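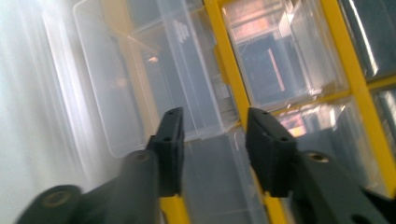 Clear plastic bins in a yellow metal frame

How to read a horror film review before you pay for the ticket

Posted October 4, 2025 in Guides

I've stopped believing the word "terrifying". It has been on the poster of every horror film I've sat through in the past few years, including the one where the monster was a coat. If you go by the pull quotes, each new release is the scariest thing in a decade, and by July there have usually been several of those.

Reviews are still worth reading. You just need to read them with one eyebrow up. What follows is the method I use, and it takes less time than the trailers.

Step 1. Check when the review was published

Look at the date before you look at the stars. Anything that appears before opening day probably came from a festival or a preview screening, and a preview crowd is a very forgiving crowd. They got in free, they're up past their bedtime and someone from the distributor has just made a nice speech. Suominen, the lake house film, came out of its festival run with the sort of notices you'd frame. The ones written a week after release, by people who'd paid, mostly mentioned how long it was.

I don't throw out the early reviews. I read one early and two late and see what survives.

Step 2. Find the sentence that describes something

Go through the review and cross out every adjective. Mentally is fine. Now see what remains. A useful review of a horror film will tell you at least one concrete thing about how it works: whether it leans on sudden noise, whether you see the creature, whether it's slow, whether there's much blood. If you're left with a plot summary and the actors' names, you've read the press kit with a byline on it.

Try it on this, which is close to what I read about Drelthorpe: "A gripping, relentless descent into dread that lingers long after the credits." Cross out as instructed. There's a descent. Into what, and how fast, we don't know.

Step 3. Look up what else the reviewer has liked

Open three of their older reviews, and make at least one of them a film you've already seen. You're after a critic whose taste you can predict, even if it's the opposite of yours. There's a reviewer I disagree with nearly every time and I'd be lost without them. If they call a film "muddled and unpleasant", I book.

Be wary of anyone whose ratings never drop below the middle. Some sites simply don't run bad reviews because the invitations dry up.

Step 4. Treat the score as a rumour

A percentage tells you how many reviewers were mildly in favour. That's all. A film everyone thought was okay can sit near 100, and one that half the room adored and the other half walked out of will land on 50. In horror I'd take the second film most weekends.

Audience scores have their own trouble. Busalen had 1,815 user ratings when I looked, with a great heap at the top, a great heap at the bottom and very little in between. Read a few from the middle. The people who gave it three stars tend to be the ones who watched it.
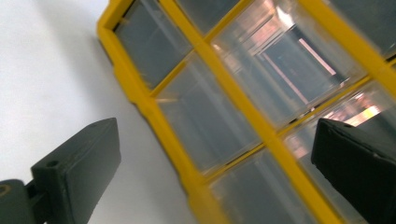

FILED UNDER: Watching & Reviewing

Step 5. Decide how much plot you can stand to know

Horror is ruined more easily than most genres, and critics are careless about it. My rule is to read the first paragraph and the last, and leave the middle for afterwards. The opening gives you the premise, which the trailer has already given away anyway, and the close gives you the verdict. The middle is where someone "hints" at the ending so heavily that you work it out in the car park.

Sequels are worse. Reviews of a second film assume you've seen the first, so if you haven't, stop reading once the title of the original turns up.

Step 6. Ask what it's being compared to

Comparisons are where lazy reviewing hides. "Fans of slow-burn horror will love it" means nothing until you know which slow burn. A decent comparison names a film and says what the two share, such as the pacing or the way the sound is used. If the only comparison is to the biggest hit in the genre, I assume it came off the poster.

Step 7. Wait, if you can

I know, opening night with a full house is half the fun. But Clodileck opened on almost 3,000 screens with a wall of praise behind it, and two weeks later the same sites were running pieces on why it hadn't worked. I'd have liked to read those first. My popcorn alone cost more than the rental does now.

If you try the steps on a film and the reviews still tell you nothing, go by the running time. I'll give any horror film under ninety minutes a chance.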